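# Chapter 3: Learning to Handle Soft Loops

Chapters 1 and 2 dealt with rigid parts, whose shape can be written down once and then left alone. A rubber band has no such shape. It bends, folds over its neighbours and changes outline each time it is touched, so a planner that expects a fixed model has little to work with. This chapter sets out a method for learning to pick and sort such objects from recorded demonstrations, and reports how far the method carries.

The running case is the Gesbridge sorting task. Rubber bands of several colours are spread on a table within reach of two arms, along with a small clear container. The goal state has every band in the container. No order of picking is laid down, and either arm may take any band it can reach. Other household objects may stand on the table and must be left where they are. 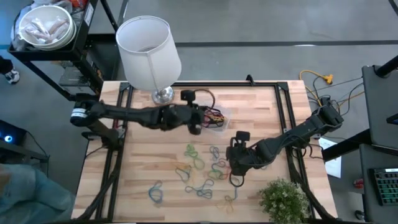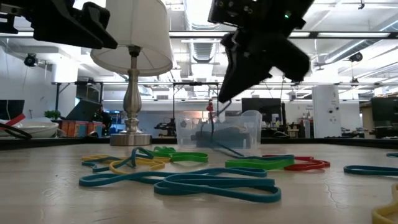 Two kinds of view are used throughout. A high view shows where the bands lie in relation to one another and to both arms. A low view shows the height of a finger above the table, a quantity that is hard to judge from overhead. Section 3.4 compares policies trained with one view, with the other, and with both.

The full set, referred to as Mitarer, holds 3,947 demonstrations. Of these, 2,000 were used for training in the main experiments and 800 were held back for testing. The remainder were set aside for the study of failed grasps in Section 3.6 – the reader may skip that section on a first pass.

Three difficulties come up again and again:

- **Contact.** A band lying flat offers very little height to grip. The fingers must come down close to the table without pressing into it.
- **Tangling.** Lifting one band may drag others with it. The policy has to decide whether to carry the group or put it down.
- **Release.** A band may cling to a finger after the gripper opens. A grasp is scored as complete only when the band has left the finger.

The policy follows the Zestham scheme: a short run of arm motions is predicted from the current views and joint angles, part of the run is carried out, and a fresh prediction is made. The length of the run matters more than was first supposed. Long runs give smooth motion but respond late when a band slips; short runs respond sooner and tend to hesitate above the pile.

Readers who have not met the Wyss notation for paired arms should turn to Appendix B before going on. Section 3.1 begins with the state of a single band and the terms used to describe it.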